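Wilidside Holiday Units
Quarterly safety walk-through: kitchens, wet areas, common rooms and grounds
Checklist with comments, December round

Covers the Wimby block, the Alcantara block, the common room and laundry between them, and the grounds down to the boat ramp gate. Inside the units was done between 10 am and 2 pm while they were between guests. Grounds were done after that.

Marks used: OK, FIX (do before next booking), WATCH (look again next round), N/A.

1. Entry and access

Front door opens fully and closes on its own latch — OK, both blocks
Deadlock opens from inside without a key — OK Wimby, FIX Alcantara 4
Door mat sits flat, no curled corners — FIX
Unit number can be read from the driveway at night — WATCH
Key safe closes and code has been changed this quarter — OK

Comments: The deadlock in Alcantara 4 has gone back to needing a key on the inside. It was changed over winter and whoever refitted it used the old barrel. Guests cannot be in there until it is a thumb turn. Booking office has been told and the unit is blocked out.

Mats at Alcantara are the thin rubber-backed kind and the sun has got to them. Throw out, do not swap them to the Wimby side. The numbers on the Wimby doors are fine in daylight but the bulb over the end walkway is dull and the last two doors are hard to make out.

2. Smoke alarms and fire

Alarm present in each bedroom and in the hall — OK
Test button sounds all linked alarms — FIX Wimby upstairs
Alarm heads free of dust, insects and paint — OK
Fire blanket within reach of the stove but not over it — FIX Alcantara 4
Extinguisher gauge in the green, pin and tag in place — OK
Evacuation plan on back of door matches the unit — WATCH

Comments: Wimby upstairs hall alarm sounds on its own but does not set off the bedroom one. Battery was replaced and it made no difference. Electrician to look.

The fire blanket in Alcantara 4 is hung on the splashback behind the hotplates. You would have to lean over a burning pan to get it. Move to the side of the pantry, at shoulder height, two screws, not the stick-on hook. The evacuation plans still show the assembly point beside the old barbecue. It has been at the flagpole since the slab was poured. New plans are at the printer.

3. Electrical

Safety switches trip on test and reset — OK
Switchboard cover closes, circuits labelled — FIX common room
No cracked or loose switch plates or power points — WATCH
No double adaptors or piggybacked power boards — FIX
Leads on supplied appliances undamaged, tag in date — FIX
No power point where it can be splashed from a sink — OK
Exhaust fans run without grinding — OK

Comments: Common room switchboard has the labels from before the laundry was moved. What is marked as hot water is the dryers. Relabel in proper type, and leave the pencil notes alone until that is done because they are the only correct ones.

Guests keep plugging the second bar heater into the lamp adaptor in the Wimby lounges. Remove the adaptors altogether. Toaster in Wimby ground floor has a nick in the lead near the plug. Taken out and cut off at the plug so that it cannot wander back into a cupboard. Replacement is in the store.

Wall plates were pressed at each corner by hand. Two in the Alcantara hall move a little. They are not cracked and there is no gap at the wall, so WATCH, with a note to the electrician for the same visit as the alarm.

4. Kitchens

Cupboard doors and drawers open, close and stay closed — FIX
No sharp edges on benches, handles or kickboards — OK
Stove knobs present and markings readable — FIX
Gas isolation valve reachable and labelled — OK
Floor sound, no lifted tiles, no pooling at the sink — WATCH
Knives stored in a block or a sleeve — OK
Fridge seals clean, fridge at 4 degrees or under — OK
Range filter clean — FIX

Comments: Bottom drawer in Wimby ground floor rolls open when the one above it is shut. The runner is bent. Tape across it for now with a note on the front, and no plates to be stored in it. The oven knob in Alcantara upstairs has had its numbers scrubbed off. Someone has been using the green scourer again. Please use a soft cloth and detergent on all knobs.

Range filters were heavy in every unit. They are down for a soak each month and that is clearly not happening in the busy part of the year. Spare set to be bought so dirty ones can be swapped out and washed later.

For the common room refit, any curved bench or cabinet front is to be checked the same way as a straight one. Run a hand along the whole edge, open anything that opens, and look at the join where it meets the wall for gaps that will take water. Wall tiles near power fittings should be sealed right around the plate.

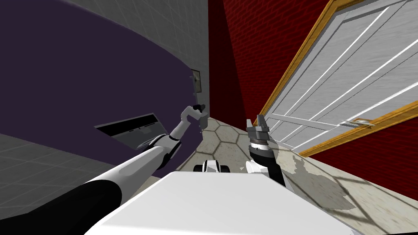
Computer render: purple curved surface against grey wall tiles, small panel resembling a switch or wall plate near its upper right edge.

Vosard have been asked to give us the finished floor sample before anything is ordered. The last lot of tiles in the laundry looked good dry and were slippery as soon as a machine dripped. We would like to pour a cup of water on the sample and stand on it in thongs, which is what guests wear.

5. Bathrooms and laundry

Hot water at the basin not above the set limit — FIX Wimby
Shower screen secure, no chips at corners or hinges — OK
Grab rail takes full weight without movement — OK
Non-slip mat or treated floor in shower — OK
Silicone whole, no black spots — WATCH
Lock can be opened from outside with a coin — OK
Dryer lint screens cleared, vent hose not crushed — FIX
Chemicals locked up and in their own bottles — FIX

Comments: The Wimby mixing valve is letting water through hotter than it should. Plumber booked. A warning card has been put on each basin in the meantime but a card does nothing for a toddler, so families are being put in Alcantara until the valve is done.

Behind the left dryer the hose was flat against the wall. Pulled out and straightened. The machine creeps back when it runs, so it needs a timber block behind it. There was bleach in a soft drink bottle on the laundry windowsill. This has been raised before. Anything that is not in its own bottle gets tipped out, no matter how much is left.

6. Windows, balconies and stairs

Balcony rail solid, no rust at the base plates — WATCH
No furniture or pots that can be climbed beside the rail — FIX
Upstairs windows fitted with limiters and limiters working — OK
Fly screens in place and undamaged — WATCH
Stair treads firm, nosings visible — FIX
Handrail continuous from top to bottom — OK
Blind cords fixed to the wall — FIX Alcantara

Comments: Rust is starting under two base plates on the seaward side of Wimby. Surface only when scraped with a screwdriver. Wire brush and coat, then look again in March.

The outdoor settings have been pushed up against the rails for the view. Guests will go on doing it, so the benches are to be swapped for single chairs and the low tables taken down to the lawn. The yellow strip has worn off the third stair from the bottom on the Alcantara side. Strip is in the shed on the paint shelf. Clean the tread with metho first or it will lift inside a week.

Cord cleats have come away in the Alcantara front bedroom. The plugs are too small for the hole. Use the next size up.

7. Grounds, parking and boat ramp gate

Paths level, no trip edges, no loose pavers — FIX
Lights work on sensor and on switch — WATCH
Barbecue clean, gas hose tested with soapy water — OK
Pool gate closes and latches from any position — OK
Nothing climbable beside the pool fence — FIX
Tree limbs clear of roofs, paths and parking — WATCH
Bins closed, bin pad hosed — OK
Boat ramp gate locks — OK

Comments: The she-oak roots have lifted the path again beside the clothes line. Grinding the edge bought us a year. This time take up the pavers and use gravel.

Pool gate was let go from fully open, half open and resting on the latch, and closed each time. Good result after all the trouble with the hinge. The potted lemon has found its way back beside the fence. It is to go by the office steps and stay there. Speed sign on the driveway has faded to nothing. The new one will say the same as the old one.

8. First aid and records

Kit complete and in date — FIX
Emergency numbers by each phone and in each folder — OK
Incident book in the office, pages intact — OK
Last round's FIX items signed off — FIX

Comments: Kit in the common room is short of saline and burn gel, and the scissors have gone. Kit in the office is complete. Of the 22 items marked FIX last round, 19 are signed off. The ones still open are the driveway sign, the stair strip and the switchboard labels, all repeated in this round.

Parts and materials for this round come to $1,204 before the electrician and plumber. The spare range filters are the biggest part of it. Receipts in the green folder.

To do before the next booking, in this order:

Alcantara 4 deadlock
Wimby mixing valve
Wimby upstairs alarm link
Alcantara 4 fire blanket
Blind cord cleats
Furniture off the balcony rails
Lemon tree away from pool fence
Stair strip
Door mats
Saline, burn gel, scissors

WATCH items carry over to the March sheet. Please write on the sheet itself and not on the back, as the back does not get scanned.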